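Household Tips We Don't Entirely Believe
by Anikó Pintér

Every winter my inbox fills up with cleaning and storage tips, most of them copied from each other. I try the ones that sound halfway reasonable, in my own apartment, with my own stains. What follows is the latest batch. I went in doubtful and mostly stayed there.

Vinegar in the rinse, to start with. Readers swear it "locks in" the color on dark cottons. I washed two navy pillowcases side by side for a whole fall, one with vinegar and one without, and I can't tell you which is which. Modern dyes come set from the mill or they don't. Half a cup of salad dressing isn't going to change that. It may help a little with detergent buildup if you use too much detergent, in which case use less detergent.

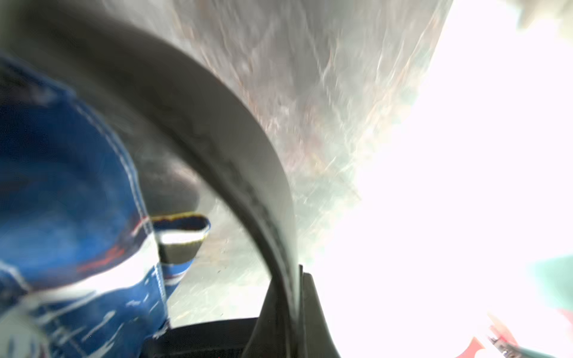
FABRIC AND SEAMS

Contrast stitching is where I'd be careful with any home stain remover. White thread against deep blue cloth looks crisp in the store and picks up loose dye the first time you soak it. Spot clean with a damp white rag and a drop of dish soap, working along the seam. Skip the toothbrush. Elżbieta Czarnecka wrote in to recommend a toothbrush, and I tried it, and the thread went fuzzy.

Freezing clothes to kill odors: no. They smell fine while they're frozen. Give them an hour on your back and you're where you started. Wash the thing.

Sewing a loose tab back on is worth the ten minutes. Use doubled thread, go through the old holes if they haven't torn, and ignore anyone who tells you fabric glue is just as good. I've used three kinds. The best one lasted until March.

PEEL-AND-STICK ANYTHING

The promise is always that it goes up in minutes and comes off clean. The first part is true if you don't mind bubbles. For the second, it depends on your paint, and the package never asks about your paint. Put a test strip behind a door and leave it for a month before you do a wall.

Busy patterns do hide dings, I'll grant that. They also make a crooked seam hard to spot until it's finished, and then it's all you see. Draw a plumb line first. Zsófia Barta says to start at the most visible corner and finish at the least visible one, and that's the only wallpaper advice I have never had reason to argue with.
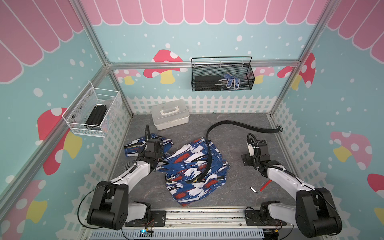
Mushrooms, polka dots and a picket fence: a busy print for small walls.

If you're covering panels for a play corner, buy one more roll than the calculator on the website tells you. The calculator assumes you never cut anything wrong.

BOXES WITH LIDS

There's a whole school of thought that says you need clear bins so you can see what you own. I have clear bins. I can see a gray lump that might be scarves. A strip of masking tape and a marker does more than any see-through lid, and it costs next to nothing.

Don't believe "airtight" unless there's a real gasket. And the little packets of rice people tuck in against moisture? Rice is a poor drying agent and a very good snack for moths. If the closet is damp, fix the damp.
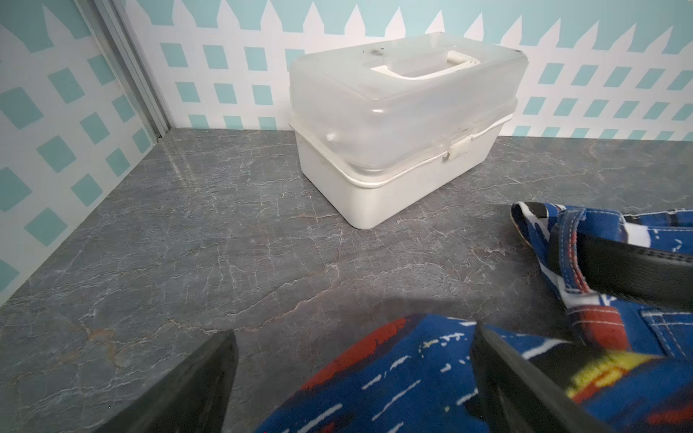
White storage box with a translucent lid, on a gray marble-patterned surface.

Jolán Fülöp asks if it's true that folding clothes upright saves space. It saves you digging. The space is the same, as far as I can measure, and the first shirt you pull out knocks down its neighbors.

MARBLE-LOOK SURFACES

Most of what gets written about marble doesn't apply to things that only look like it. You don't need a stone sealer on a printed surface. You don't need a special spray either. Warm water, a little soap, dry it with a towel so it doesn't streak. 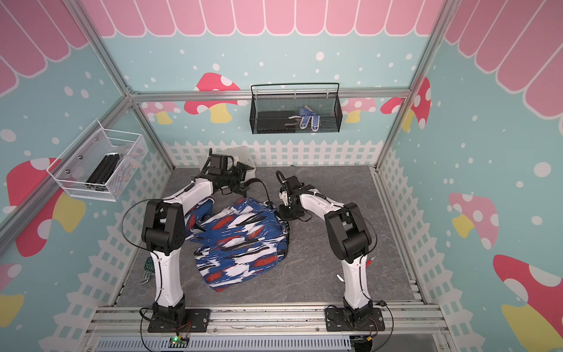

The baking soda paste that everybody recommends for stuck-on marks is an abrasive, however gentle it's supposed to be. Rub a printed finish with it often enough and you'll have a dull patch to go with your clean one. Try cooking oil on sticker residue first, leave it while you have your coffee, then wipe it off with soapy water. I was ready to make fun of this one. It worked on two jars and a shelf.

Still being tested: chalk in the silverware drawer, and a bar of soap for squeaky hinges. The hinge went quiet for a week in December and is squeaking again as I type.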